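Dundness Community Help > Home & Kitchen > Cleaning

Coffee smell in a travel tumbler that will NOT go away

Asked by Piret Krūmiņa, 28/07/2019

Hi all, first time posting in this section, I'm usually over in Gardening. I have a tall insulated tumbler that I drink coffee out of on the way to work, and it has picked up a smell. Stale coffee with something a bit sour underneath. I wash it every night with dish soap and hot water and it looks perfectly clean inside, but if I put plain water in it I can taste Tuesday's coffee in there, and I'd like to be able to use it for water on weekends.

So far I've tried baking soda (a big spoonful, filled it with hot water, left it overnight) and that helped for 2 days. Then I tried white vinegar and now it smells like coffee AND vinegar, so that was a step backwards. My sister says use bleach but the leaflet it came with says no bleach, and I don't love the idea of it anyway.

It's stainless inside. The lid is plastic with a sliding bit and a rubber ring. I drink it with oat milk if that matters. I don't want to buy another one, I've had this since last August and I like the size, it's one of the few that fits the cup holder in my car without rattling.

Is there something stronger I can use, or do I give up and make it the coffee-only cup forever?

3 answers

Rory MacLeish
Marked as helpful by the asker

I'd bet money it's the lid and your cup is fine. Do this first: take the lid off, let the cup air out on the counter for a day, then smell the two separately. When I did that with mine the cup smelled of nothing at all and the lid about knocked me over.

The rubber ring comes out. It doesn't look like it does, but it does. Get the handle of a teaspoon under it (not a knife, I nicked one that way and it leaked down my shirt all the way to Carnow) and work your way around. There's probably going to be brown gunk in the groove, and with milk in your coffee, oat or otherwise, that's where your sour smell is living. Scrub the groove with an old toothbrush and soap. If the sliding part pops off, do under there too. Mine has a little tab you squeeze, yours might be different, so check the leaflet before you force anything.

Then soak the ring and the lid parts in warm water with a denture tablet. Yes, denture tablets! Cheapest ones you can find. I leave mine in for 3 hours or so and rinse really well after. You can drop another tablet in the cup itself with hot water while you're at it, lid off. Don't ever put the lid on tight with anything fizzing in there.

Let it all dry completely before you put it back together. I used to screw the lid on as soon as I'd washed it and stick it in the cupboard, and it went funky again inside a week. Now the ring sits out on the dish rack overnight and I put it back in the morning while the kettle's going.

If the ring still smells after all that, the rubber has soaked it up and you need a new ring. Some makers sell them separately, so it's worth emailing before you go buying a whole new lid.

The vinegar smell will go on its own, by the way. Rinse it a few times and leave it open by a window.

ilen_fang

rice. put a handful of dry rice in with some warm water and dish soap, put your hand over the top and shake it like crazy. gets the brown off the sides. my grandma did this with flasks. don't know about the smell though

Carnow Kettle Club

Agree with Rory on the ring. I'll add one thing for the cup part - if you look down inside with a flashlight you may see a tan film near the bottom, below where a sponge gets to. That's coffee oil and plain soap doesn't shift it very well. A bottle brush does. I went years using a sponge wrapped around a wooden spoon and thought I was doing a great job, and then I bought a proper long brush and was a little horrified.

For the oil I use the powder they sell for cleaning espresso machines, half a teaspoon in hot water, twenty minutes, then brush and rinse and rinse again. Read the tub first, some of them say not for aluminum. Yours is stainless so you should be okay, but keep it off the outside if the outside is painted or coated. I got a dull patch on a blue one that way and it never came back.

Mine these days is a plain pale gray one, wider at the top than the bottom, and it gets the powder every other Sunday whether it smells or not.
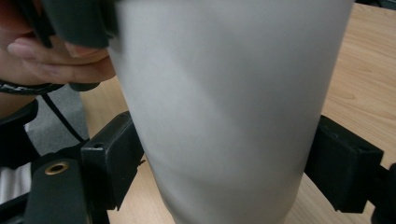
Oh, and rinse it at work! Even just a swish in the break room sink when you finish your coffee. Sitting in a warm car all afternoon with a half inch of oat milk in the bottom is what does it, and after that you're scrubbing at something that's been cooking since lunch. I keep the brush in my desk drawer now. If you go the denture tablet route, let us know how it went, I've only ever used them on a teapot.

Comment from Piret Krūmiņa: Rory, you were right, there was a ring and I had no idea it came out. It was disgusting. Soaking it now, will report back.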